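Salad for dinner, again

May already and I am back on the lettuce thing. Every year I swear I'll eat better once it warms up, every year it lasts till the first barbecue. We'll see. Trying to get this typed before the pasta water boils so excuse the mess.

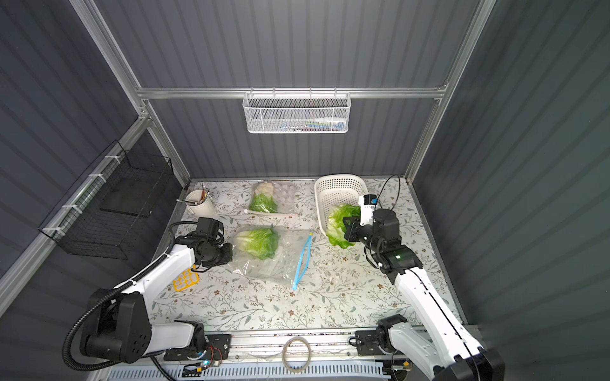

1 min read

So. Rules this time. One big salad a day, dinner not lunch, becuase lunch salads make me mean by 3. No bottled dressing. Oil, lemon, salt, mustard if I remember to buy it.

Went to the Avberg market for greens. Heads were 79 cents, down from 90 - bought too many, obviously. Half the crisper is lettuce now and the beer is homeless.

Things that help so far - washing it all the day I get it, a dish towel in the bag, tearing not cutting. Things that don't help: the Womulon app. It wants me to log every leaf. Told me I had 966 calories left at 9pm and I took that as an invitation. Toast. Lots of toast.

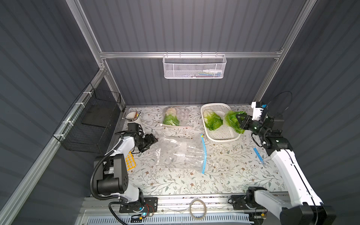 Leaves and vines on the tabletop print.

Also tried the Prikura recipe with warm potatoes and dill. Really good, kind of heavy, not sure it counts as salad. Made it twice anyway. Next week maybe beans, if I rember to soak them.

Ok water's boiling over, gotta go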